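[印刷する] [メールで送る]

Ginwood 厨房機器サポート掲示板
件名:Zulexの製氷機が夜だけ氷を作らない
状態:解決済み(たぶん)

症状:客席の少ない喫茶店で、カウンター下にZulexの小型製氷機を置いています。昼は律儀に働くのに、閉店後になると給水ランプが点滅し、朝には貯氷庫の底が見えています。労働条件への抗議かと思いましたが、取扱説明書にその項目はありませんでした。

試したこと:電源の入れ直し。給水フィルターの交換。凝縮器の掃除(灰色の毛布のようなものが取れました)。いずれも効果なし。購入元のWurkaに電話したところ、「水は出ていますか」と聞かれました。昼は出ています。

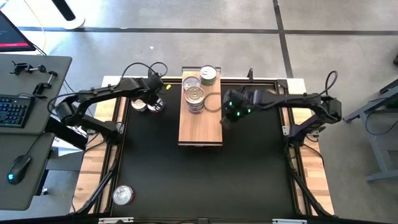 マットの上に並んだ缶2個と、黒いアーム

追記:夜に店へ戻り、給水ホースを外してバケツで受けてみました。500ミリリットルたまるのに8分近くかかります。昼に同じことをすると、あっという間です。つまり機械は無実で、私はフィルター代を払って冤罪事件を起こしたことになります。

原因:給水管の途中にNavarreteの軟水器がつながっていて、毎晩2時に再生運転に入る設定でした。ところが本体の時計が大幅にずれており、閉店直後に再生が始まっていたうえ、バイパス弁も半分閉じたまま。前の店主の置き土産です。

対処:時計を合わせ、バイパス弁を全開にし、製氷機のエラーをリセット。翌朝は氷が満杯でした。停電のあとは軟水器の時計も確認、と扉の裏に貼っておきました。

コメント
・うちも同じでした。製氷機を買い替えてから気づきました。
・凝縮器の毛布、うちは二枚目が取れます。
・再生中に給水を止める機種もあるので、型番を書いてもらえると助かります。
・↑投稿者です。型番のラベルは壁側です。次に動かすときに見ます。

最終更新:2月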